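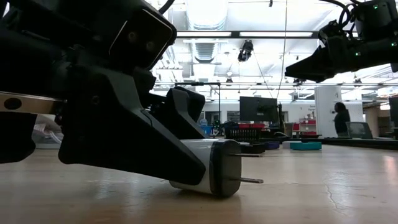

Reading time: 2 minutes

Handout 2: Daily setup and care of the two-arm cell

Course notes by Jalen Ostrowski, Allville workshop

Read this before your first bench session. It covers the two-arm cell only. The conveyor cell has its own handout.

Before power-on

Check that the red stop button is pressed in. Walk the cables from each arm back to the cabinet and look for kinks, flattened spots or loose ties. The cables that loop over the top of an arm need enough slack for a full wrist turn. If they pull tight at any point, redo the ties before you go further.

Wipe the tabletop with a dry cloth. Grit under a part tilts it, and on a small part that is enough to spoil a grip.

Fingers

The black fingers are tapered, and most of the work is done by the last bit of the tip. Look at both tips under a lamp. Replace a finger if the edge is chipped or rounded. Replace fingers as a pair, never one alone. Tighten the screws by hand first, then with the small driver, and close the gripper slowly to see that the tips meet along their whole width.

If they meet at the point but not farther back, loosen both fingers, close the gripper on the setting strip, and tighten again.

Zero and height check

Release the stop, home the left arm, then the right. Do not home them together. Bring each tip down over the setting block at slow speed and stop when a sheet of paper just drags. Save the height. The Zurkeo cabinet keeps the last 192 entries, so write yours in the cell log as well.

Test part: power plug

We use a plug with two metal prongs, laid on its side. The rounded white body gives the finger little flat surface to hold, and the prongs show clearly which way the part is turned. Approach from above with the tip over the white body. Keep clear of the prongs, which bend easily. The second arm stays back, pointed toward the part, until the first has closed.

Faults you will see

Plug rolls away on contact: tip is too low or off center. Repeat the height check.

Plug slips when lifted: clean the finger faces, then look for wear.

Arm stops in the middle of a move: read the code on the cabinet before resetting. Resetting clears it.

Shutdown

Park both arms, open the grippers, press the stop, switch off at the cabinet. Sign the log. Worn fingers go in the tray marked Julport for regrinding.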